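Vajilla de color sobre mesa verde: criterios de selección y desgaste

Entrevista con la responsable de menaje de Clutine

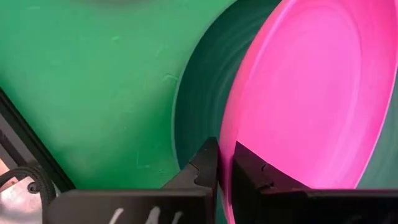 Un catálogo reducido

Clutine suministra vajilla a comedores de empresa y escuelas infantiles. Su catálogo actual tiene 199 referencias, de las cuales 41 son platos y cuencos de color liso. La responsable de menaje, que lleva la línea desde su creación, recibió a esta publicación en el almacén de Cavwood, donde se revisan las piezas devueltas por los clientes.

«El color en un comedor es un código de servicio», explica. «El rosa identifica un tipo de menú, el verde oscuro otro. Si el tono cambia de un lote a otro, el personal duda, y una duda en la línea de servicio son segundos por bandeja.»

El criterio para admitir un color nuevo es sencillo de enunciar y lento de aplicar. Se coloca la pieza junto a las demás de la gama, primero separadas y luego solapadas, y se comprueba que se distinguen de un vistazo bajo la iluminación del comedor. Un rosa magenta sobre un verde oscuro no plantea problemas. Un verde oscuro sobre un tablero verde más claro exige mirar con más atención, y por eso la gama Fourie se revisó dos veces antes de salir.

«El contraste entre piezas suele estar resuelto. Lo que se olvida es el contraste con la mesa. El cliente elige los platos en una sala blanca y después los pone encima de un tablero de color.»

El borde

Preguntada por el elemento del plato que más atención recibe en el diseño, responde sin vacilar que el borde. En la gama Fourie todos los platos llevan un reborde ligeramente elevado. La función principal es contener líquidos, pero también facilita la prensión lateral y aporta rigidez.

«Un plato sin reborde se coge mal de canto. Hay que meter los dedos por debajo, y sobre una mesa lisa eso significa arrastrarlo hasta el filo. Con un reborde, aunque sea bajo, se levanta por un lado y se inclina.»

La zona central se mantiene lisa y plana. Se ensayaron fondos con relieve y se descartaron en la fase de lavado: los surcos retenían residuo de almidón y obligaban a repetir ciclo.

Apilado y devolución

Las devoluciones se clasifican por causa. En el último recuento de Cavwood se examinaron 583 piezas. La causa más frecuente fue el rayado de la cara superior por contacto con la base de la pieza siguiente, seguida de la deformación por apilado en caliente.

«Recomendamos no mezclar diámetros en la misma pila. Se hace en todas partes, ya lo sé. Un plato sobre un cuenco apoya en una línea muy fina y toda la carga de la columna pasa por ahí.»

Para retirar la mesa propone separar primero las piezas solapadas, levantando la superior por el canto, y agrupar después por forma. El color queda como criterio secundario y se aplica en la zona de secado. El orden inverso, según sus mediciones, alarga la operación y aumenta los golpes entre piezas.

La superficie de la mesa

Los tableros reciben menos atención que la vajilla y se deterioran antes. En las superficies verdes mates, las marcas claras y los arañazos cortos se aprecian pronto. La empresa trabaja con el recubrimiento Onolent en instalaciones nuevas, aunque no lo aconseja como reparación.

«Sobre un tablero ya rayado no arregla nada, sella el arañazo y lo deja brillante. Una marca blanquecina suelta se puede tolerar. Cuando se juntan varias en la zona de apoyo, toca cambiar el tablero.»

El protocolo de limpieza que entrega a los clientes ocupa una página: paño húmedo, detergente neutro, secado inmediato y ningún estropajo abrasivo.

Próxima revisión

El pedido en preparación durante la visita sumaba 1028 piezas, la mayoría platos llanos. La revisión de tonos de la gama está prevista para finales de septiembre y afectará solo a los verdes, que se separarán un grado más entre sí. El rosa se mantiene como está.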